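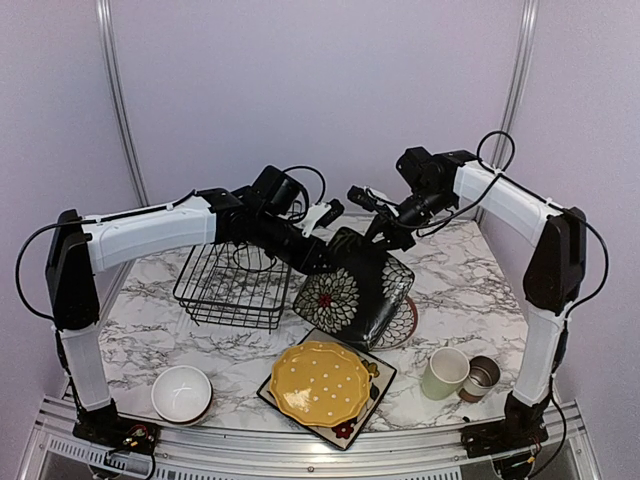
工作台上的 Didance 双臂，两个夹爪之间是一块印有白色花纹的方盘

Didance

Didance 是一台双臂桌面机器人，由共享工坊 Clitau 的成员自己设计和组装。它有两条机械臂和一个封闭的工作间，主要用来练习拿取、交接和整理日常餐具。Didance 不是商业产品，也没有成套出售过。它的图纸、零件表和控制程序放在工坊的公共文件夹里，工坊成员可以复制和修改。

Didance 这个名字有时也指围绕这台机器进行的整个工坊项目，包括定期的装配晚上、操作练习和录制工作。本条目先介绍机器，后介绍项目。

目录
1 名称
2 历史
3 结构
3.1 工作间
3.2 机械臂
3.3 夹爪和腕部
3.4 布线
4 控制方式
5 餐具任务
5.1 物品
5.2 录制
6 装配中的常见问题
7 费用
8 改装型
9 参见

名称

名称由“di”和“dance”两部分组成。前一部分表示“二”，后一部分是“舞蹈”。在早期的工坊记录里，这台机器只叫“双臂桌”。后来工坊里又有了另一张带机械臂的桌子，两张桌子的记录容易混淆，因此改用现在的名称。中文里没有固定的译名，一般直接写作 Didance。

历史

项目开始的时候，Clitau 工坊还在 Després 街的旧地址。那里的房间比较窄，第一条机械臂装在一块旧门板上，没有围板，也没有固定的照明。这条臂可以拿起木块，但是门板会弯曲，所以每次开机以后都要重新校准高度。成员们在记录里写道，校准花的时间常常比练习还长。

工坊搬家以后，项目得到一个靠墙的固定位置。成员们先做了一个铝型材的框架，再做桌面和墙板，最后才安装机械臂。这个顺序和一般的做法相反。它的好处是，臂的安装点从一开始就由框架决定，不再依靠桌面的平整程度。

第二条机械臂是按照第一条的图纸制造的，方向左右相反。两条臂第一次在同一张桌子上通电的日期是2023年7月4日，工坊把这一天记为 Didance 的完成日期。以后的改动都属于维修或者改装，零件表的编号也从这一天起重新计算。

结构

工作间

工作间是一个半封闭的箱形空间。后面两个角各有一根竖直的铝柱，柱子之间和两侧安装淡紫色的墙板。桌子的前沿有一根银色铝框，铝框下面是一块带通风孔的金属板。前面不安装墙板，操作的人可以直接伸手更换物品。

墙板的颜色是经过比较后选择的。白色墙板最先被试用，但是桌上的白碗和白色的臂杆在摄像头画面里与背景很接近。深灰色墙板的对比比较好，可是它使整个空间变暗，需要增加灯。淡紫色是这两种情况之间的折中，并且与工坊常用的餐具颜色都不相同。

桌面有大理石花纹。花纹对机器本身没有作用，它来自一张现成的装饰贴膜。一部分成员认为花纹会影响物体识别，另一部分成员认为，家庭里的桌面也有花纹，因此练习的时候不应当避开它。这个问题在工坊里讨论过多次，贴膜一直保留。

机械臂

两条臂分别安装在桌面前方的两个角上。每条臂从黑色底座开始，向上是一段白色的竖直臂杆，然后是黑色的肩部外壳，再接一段白色的上臂杆，末端是黑色的腕部和夹爪。臂杆采用白色，关节部分采用黑色，这样在维修时容易区分“结构件”和“驱动件”。零件表也按照这两类来编排。

把臂安装在前角，而不是安装在后面，是为了使两个夹爪可以在桌子中央的上方相遇。交接动作需要这个条件。在设计阶段还考虑过把两条臂并排安装在后墙前面，不过那样的话，从前面观察时，物品在近处，夹爪在远处，操作的人容易判断错距离。

前角的安装方式也有缺点。臂的底座占用了桌子前面的左右两个位置，放在底座旁边的东西很难拿到。按照使用说明，底座附近只放暂时不参加任务的物品，或者什么都不放。

每条臂的可用伸展距离是400毫米。超过这个距离，臂虽然还能够到，但是腕部没有足够的余地改变角度。使用说明因此把这个数值当作放置物品的界限，不当作机械上的极限。

夹爪和腕部

夹爪为黑色，可以从边缘夹住盘子一类的薄物。左臂的腕部上方有一个黑色摄像头，靠近末端的地方有一个白色的小支架。右臂的腕部上方是一个黑色的电机块。

夹持薄盘是这种夹爪最常见的用途，同时也是最容易失败的动作。盘子平放在桌面上时，它的边缘和桌面之间只有很小的空隙。工坊的做法是，先用一个夹爪轻压盘子的一边，再让另一个夹爪从对面进入。盘子立起以后，两个夹爪可以从两边一起扶住它，然后再转动角度。

指尖的内侧可以贴防滑片。防滑片需要经常更换，更换以后要重新设定夹爪的闭合位置。如果省去这一步，夹爪会比以前多闭合一点，对薄纸杯来说，这一点已经可以造成变形。

布线

臂上的线缆为黑色，在肩部和腕部附近留出弧形的余量。留余量的目的是让关节转到极限位置时线缆不受拉力。余量过大也不好，线缆可能进入摄像头的视野，或者挂在立着的物品上。使用说明建议在每个关节都转到两端以后再固定线夹。

左侧底座处有小型电路板和接线，没有完全遮盖。这样散热比较容易，检查也方便，但是清洁桌面时要小心。液体任务在 Didance 上是不允许的，杯和碗在练习时都是空的。

控制方式

Didance 有两种控制方式。

第一种是遥控操作。操作的人用双手移动一对小型的引导臂，桌上的两条臂跟随运动。引导臂没有力的反馈，所以操作的人只能依靠眼睛和声音来判断夹持是否过紧。新的操作者一般先练习移动软的物体，例如折好的布，然后才使用餐具。

第二种是自动回放和自动控制。自动回放是把以前录下的动作按照原来的速度再执行一次，用来检查机械部分是否有变化。如果同一段回放在不同的日子里得到不同的夹持位置，通常说明底座的螺丝松了，或者某个关节的零点移动了。自动控制使用由录制数据训练的程序，这个程序的名称是 Branum。

Branum 由工坊成员编写，它接收摄像头画面和各关节的角度，输出下一小段时间里两条臂的目标位置。两条臂由同一个程序控制，没有主臂和从臂的区分。早期版本曾经给每条臂使用单独的程序，结果在交接的时候，一条臂常常在另一条臂还没有夹紧时就松开。现在使用的是版本2。

不论使用哪一种方式，操作者都要把急停按钮放在手边。自动控制时，手不可以越过桌子前沿的铝框。更换物品以前，必须先让两条臂停止并且关闭自动控制。

餐具任务

物品

工坊选择餐具作为主要的练习物品，有两个理由。第一，餐具的形状有规律，但是每一件的厚度、边缘和重心都不一样。第二，成员家里总有不成套的盘子和碗，得到它们不需要费用。

常用的物品有方盘、圆盘、有波浪边的盘子、碗、纸杯、小金属罐和一个黑色的线篮。盘子多数带有花纹，例如黑底白花的方盘，或者角上有红色和黄色花饰的白色方盘。花纹对自动控制有一定的影响。Branum 的早期版本有时把盘子中间的花当作一个单独的小物体，并且让夹爪移动到花的上方。在增加了多种花纹的录制以后，这种错误减少了。

盘子可以单独放置，也可以叠放。叠放时，小的盘子在上面，大的盘子在下面。从叠放的盘子里取上面的一件，比从桌面上取一件要容易一些，因为边缘比较高。但是夹爪如果进入得太低，就会同时夹住两件。操作记录把这种情况叫作“双取”，它被算作失败。

线篮的作用是给盘子提供一个目标位置。任务的一般形式是：把盘子从桌面拿起，立起来，必要时从一个夹爪交给另一个夹爪，再放到篮里。篮子不固定在桌上，所以放置时如果推力太大，篮子会移动。工坊没有给篮子加固定装置，理由是厨房里的篮子通常也不固定。

录制

每一段录制从两条臂都在静止位置开始，到两条臂都回到静止位置结束。操作者在结束以后给这一段写一个简短的标签，内容包括任务的名称、使用的物品和结果。失败的录制也要保留，但是放在另外的文件夹里，不用于训练。

公共文件夹的现行目录里有1,046段餐具任务的录制。目录不包括布料练习，也不包括校准时的动作。录制由不同的成员完成，所以动作的习惯有明显差别。有的操作者喜欢让盘子先离开桌面很高，有的操作者几乎是沿着桌面移动。工坊曾经试过规定统一的动作，后来取消了这个规定，只要求交接动作在桌子中央的上方进行。

装配中的常见问题

以下内容根据工坊的维修记录整理。

底座松动。底座受到的力矩比较大，特别是臂向中央伸出的时候。螺丝应当穿过桌面固定在铝框上，只固定在桌面板上是不够的。

两条臂的零点不一致。因为右臂是左臂的镜像，有几个关节的正方向是相反的。如果直接复制左臂的设置文件，右臂在通电时会向错误的方向转动。第一次通电应当把臂放在远离桌面的姿势，并且一次只打开一个关节。

腕部摄像头偏转。摄像头的支架受到轻微碰撞以后，画面会改变一点角度，用眼睛不容易发现，但是自动控制的准确度会下降。检查的方法是让臂回到静止位置，把画面和保存的参考画面重叠比较。

夹爪互相碰撞。在交接和共同扶持的动作里，两个指尖的距离很近。控制程序有最小距离的限制，可是如果这个限制设得太大，交接就不能完成。工坊采用的方法是只在腕部保留距离限制，允许指尖轻轻接触。

插头接触不良。臂转动的时候，没有固定好的插头可能短时间断开，程序会显示某个电机没有回答。在怀疑电机损坏以前，应当先检查底座附近的插头。

费用

按照工坊公布的账目，整台机器的材料费用是3,000欧元，其中最大的部分是电机。这个数额包括框架、墙板和电源，不包括用来训练 Branum 的计算机，也不包括损坏后更换的零件。餐具没有计入费用。

账目也没有计算人工。装配是在工坊的开放时间里进行的，参加的人每次不同，工作时间没有完整的记录。

改装型

工坊文件夹里保存着几种改装型的图纸。

“高柱型”使用较长的竖直臂杆，适合从上面取放碗和杯。它的缺点是伸展时晃动较大，腕部的位置不够稳定。

“窄桌型”是为家庭书桌设计的，两个底座之间的距离缩短，墙板可以拆下来平放。因为距离短，两条臂的工作范围重叠较多，交接比较方便，但是桌上能够放置的物品也较少。

“单臂型”只保留左臂和它的摄像头，常用来给新成员讲解装配。单臂型不能完成交接任务，立起盘子时需要借助墙板或者篮子的边。

参见

双臂机器人
遥控操作
示范学习
铝型材框架
共享工坊

分类：桌面机器人 | 自制机器人 | 共享工坊项目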